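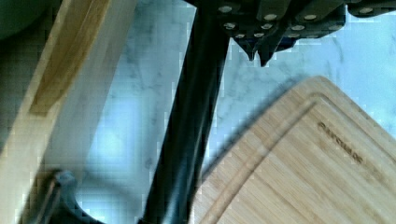

Wrist camera, Tuesday: finger down the middle, knife handles up top, cutting board lower right.

Kitchen cell, September, Tuesday, started 8:30 (coffee first, so call it 8:45)

Okay, wrist camera day! It has been dropping out on us since last week, always when joint six is wound a long way round, and I'd promised Kanyarat I would stop restarting it and go look for the fault. The feed was blocky again this morning. The edges of the finger smear out and the lettering burned into the cutting board is a guess at best (I read FARBERWARE, but then I've washed the thing enough times to know). So step one was to leave the props alone and only touch the camera side, otherwise I'd never know what I'd changed.

Lens first. Wiped it with the blue cloth, then again with a drop of alcohol. It got a bit sharper at the middle and did nothing at all for the blocks, so those are coming from the link. There's also that big glare patch on the marble between the finger and the left-hand board. It pulls the auto exposure around every time the wrist tilts, and I've now locked exposure in the Zundale panel at 16. If anybody's picture comes up too dark in the afternoon, that's me, and the slider is under Sensor and not under Image where you'd look for it.

Then the cable. I ran the wrist through its full turn at 10 percent speed with one hand on the stop and the other one feeling along the loops (yes, Bent, at the teach pendant speed, with the guard switch in). From the left end it's all slack. Coming back the other way the loop behind the gripper goes tight well before the joint limit, and the link counter started throwing errors at 108 degrees, three passes out of three. I love a fault that shows up on time. 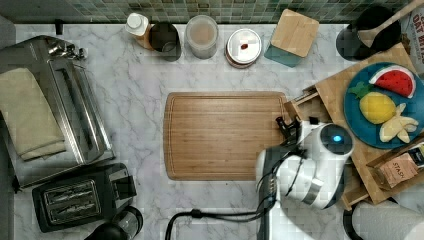
Overhead camera, gripper sitting between the cutting board and the corner of the tray.

Pulled both ties at the wrist and found the camera plug had been taking all the strain. The sleeve has a shiny flat spot where it rubs on the housing, but I couldn't see copper anywhere. Swapped it for the spare from the Vendircombe drawer – last one, I've put it on the order list – and gave the loop 80 millimeters more than it had. Hook-and-loop strap this time, no zip tie, so the next person can shift it without side cutters next to a live cable.

While I was down there I checked the black cable that runs along the counter from the base. Please keep it on the counter side and don't tuck it behind the kettle. I know it looks messy.

Finger pads: fine. Finger screws: one of the left pair took nearly a quarter turn before it clicked, which I don't like. Marked both with paint pen so we can see if they creep. Re-zeroed the gripper afterward, because the last time I skipped that we spent a whole morning pinching the plush lemon like it owed us money.

After lunch I reran the full turn, 10 percent and then normal speed, ten passes each, and got zero link errors. Blocks are gone from the live view too, at least on my screen. Then the camera-to-wrist calibration, which I had to do twice. First try came out with a silly error and I'd loaded the old Penonthorpe mount offset, so the math was for a bracket we took off in spring. Deleted that file! If you need it, it's in the archive folder.

Blue light steady on the wrist, no warnings on the controller, so I let it go through the hover poses over the board to see how the new loop hangs with the arm reaching down.

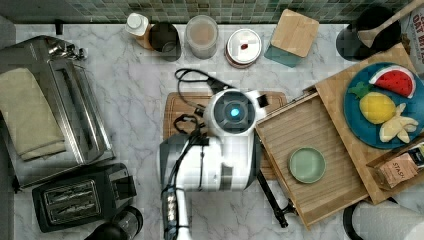 Tove Bisgaard came by, watched two rounds of it and said the strap was a good idea but that I'd made the loop too generous, and it would be hooking something the first time the arm went low over the crock with the spoon in it. She would take half the extra length back and clip the rest along the forearm with the other cables. She also wants the screw marks checked before each run, not each week.

Fair enough on both. I've clipped the loop halfway for now and run the low poses again with no snags, but I haven't tried the far corner by the crock yet.

Left to do:
Far corner poses, slow, with somebody on the stop.
Order two camera cables.
Ask Iker if the Hedegaard brackets ever shipped.
Move exposure lock into the startup script so it survives a reboot.

Powered down 4:40, arm in home pose, pendant on its hook.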